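Proceedings > Robotics Workshop Papers > Section 5

5.2 Failure Analysis: Cable Interference at the Wrist

Of the 1329 grasp attempts logged at the Murkalstead cell, 904 were completed without intervention. The remainder were reviewed by hand and assigned a primary cause. Most were ordinary perception or planning errors of the kind discussed in Section 5.1. A smaller group, treated separately here, ended in a protective stop with no object in contact with the fingers. Joint torque residuals in these trials rose over the last part of the approach and exceeded the threshold set in the Bisteo controller before the gripper closed.

The first hypothesis was a miscalibrated payload. Re-identification of the tool mass and center of gravity changed the residuals only slightly. Replaying the logged trajectories without any produce on the board reproduced the stops, which ruled out contact with the target. The residuals did correlate with wrist rotation, and their sign reversed with its direction.

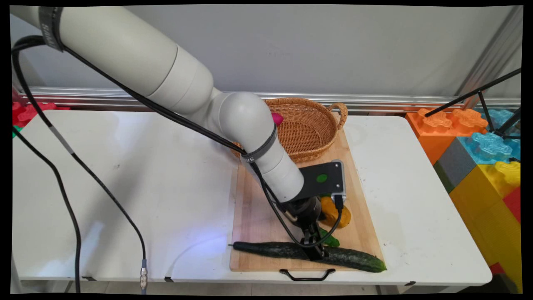 Figure 3. Approach to an elongated target on the cutting board.

The external cable was then identified as the load path. Its free length beside the gripper had been set for top-down grasps with little wrist rotation. Elongated items such as cucumbers require the fingers to align across the short axis, and for some board orientations the planner selected the longer of the two equivalent rotations. The loop was drawn tight and applied a moment that the controller could not distinguish from a collision. In two trials the connector was pulled partly out of its seat, and the gripper lost power with the fingers open.

We regard the second outcome as the more serious one. The Kumisex driver reported the last valid finger position for 684 ms after power loss, and during that interval the arm continued along its path. We added a heartbeat check on the gripper channel, limited wrist rotation in the planner, and fitted a strain relief of the Jelínek pattern. The torque threshold was left unchanged. Raising it would have hidden the symptom and weakened collision detection near the table.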